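Can a machine fold and sort mixed laundry yet, or am I wasting my time looking?

Asked in Home & Small Business > Laundry and Linens
Viewed 1133 times

I do wash-and-fold for a few short-term rentals and a hair salon in Graserstead. It's me and one part-time helper. On a normal Monday we get 14 bags in, and the washing and drying mostly take care of themselves. The folding is what eats the day. Towels are quick, but the salon sends black capes and tunics, and the rentals send whatever guests leave behind.

I've looked at two things so far. One is a folding machine from Flitent, where you clip the item at the front and it gets pulled in and folded on panels. The other is called Arum, a pair of arms over a table that is supposed to pick items out of a pile by itself. The Arum people only offer a lease at 802 a month and want a one-year commitment. The sales rep was polite but kept going back to towels every time I asked about clothes.

My questions: does anything out there handle a mixed pile without a person feeding it? And if not, is a feed-it-yourself machine worth the floor space for a shop my size? I have room for one more table and not much else.

3 answers

Answer 1 (accepted)

Short answer: for a mixed pile with no person, I would not pay for it yet. For feeding it yourself, maybe, depending on how much of your load is the same item.

I ran the linen room at a small hotel and we had a Flitent on trial for seven weeks. The folding part worked well. Shirts and towels came out square and stacked. But somebody had to stand there and clip every piece the right way up, and that person could have folded a hand towel in the same time. We only came out ahead on long-sleeved shirts. Anything small, stretchy or with strings went to the hand pile, and fitted sheets never went near it.

The hard part for any of these machines is the step before folding. A garment in a heap has no set shape. You or I grab it, feel a collar or a hem, give it a shake and we know what we have. A machine has to find an edge by looking, close on one layer and not three, lift, and then work out what it is holding. Black fabric is worse, because the folds all run together and there is not much for a camera to go on.
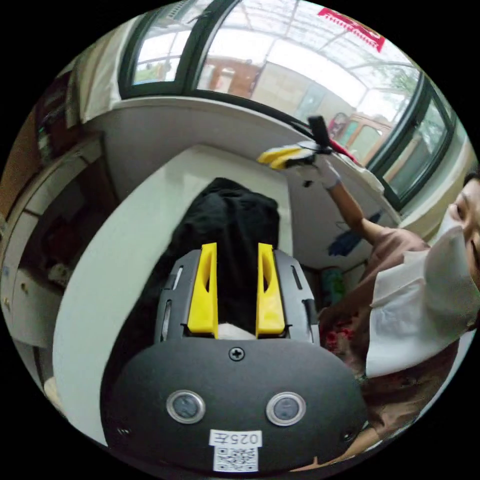 Yellow two-finger gripper in front of a heap of black fabric on a white table.

Two flat fingers like those can pinch cloth fine. Picking the right spot to pinch is where the time goes. When you talk to a supplier, ask to see it start from a heap, with your own salon capes, and time it from the first touch to the finished stack. If they lay the item out flat before they start the clock, you have your answer.

On floor space – measure the clearance you need to stand and feed it, and add room for the output stack. Ours took up more than the brochure said once the cart was next to it.

Comment from the asker: Thanks. I asked Arum if I could bring my own capes to a demo and they said they'd get back to me. The clearance point probably rules out the back wall.

Comment: You can sort before washing too. If the capes are all in one bag you at least know what is coming out of the dryer.

Answer 2

No. Get a folding board. They cost almost nothing and a new helper can learn it in an afternoon.

Answer 3

I'd split the question up a bit. Big commercial laundries have had feeders and folders for flat sheets and towels for years, but those are large machines built for one kind of item at a time, and you don't have the volume. So part of this is solved, just not at your scale.

For clothing from a pile, I've seen one system up close. My brother-in-law's uniform supply place leased a Radu setup, the single-arm version. It did T-shirts reasonably well if they were all the same size. It would drop one, pick it up again, drop it, and after a few tries push it to the side for a person. They kept it on overnight, when slow didn't matter, and cleared the reject bin in the morning. If you have somewhere to leave it running after hours that might make sense, but I would not plan a same-day service around it.

Check who pays for service calls. Theirs was not covered after the first few months and they sent it back when the lease was up.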